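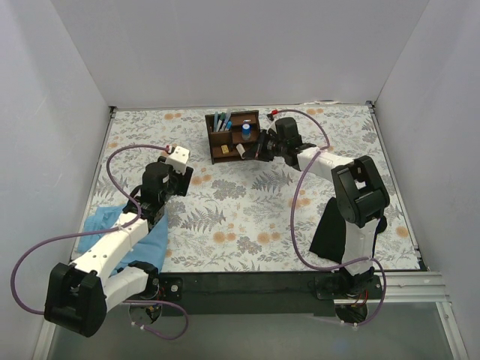 Fustonow Wooden Desk Organizer, Dark Brown: Review

Posted 13 Aug 2020

I bought this to replace a mug full of pens and a shoebox lid full of everything else. It is a dark brown wooden organizer with an open front and dividers inside. I have used it daily for five months, first on a bare desk and now on a surface with a gray leaf and orange blossom print. The dark wood looks better against the print than it did on the bare desk.

Assembly

Mine came from Zavby in a flat carton. The panels slot together and then take small screws. One screw hole was off and I had to start it again with an awl. Once tightened, the organizer did not wobble, and I have not had to retighten it.

What fits

The upper left compartment is the one I use most. Four pens and markers stand in it with room to lean, and the short marker with the blue cap does not disappear behind the longer ones. If you keep 20 pens, you will want a separate cup.

The right side is better for small things. A little bottle with a blue cap stands on the middle shelf and I can get it out without moving anything else. Small flat items go in the section over it. They slide to the back if you push them, so I leave them near the front.

The bottom holds a small yellow box on the left. Round things are a nuisance down there. There is no lip, and anything cylindrical rolls forward when the desk gets bumped. A strip of felt would fix it, but it should have come with one.

Finish

The outside is smooth. The inside edges of two dividers were rough and I sanded them. Dust shows on the dark finish and I wipe it down every week or so.

Compared with the Milluvance

I had the Milluvance organizer before this. It has a drawer, which I miss, but it was made of thin board and the bottom sagged.

Verdict

4 out of 5. One point off for the missing lip and the rough dividers. I would buy it again at the same price.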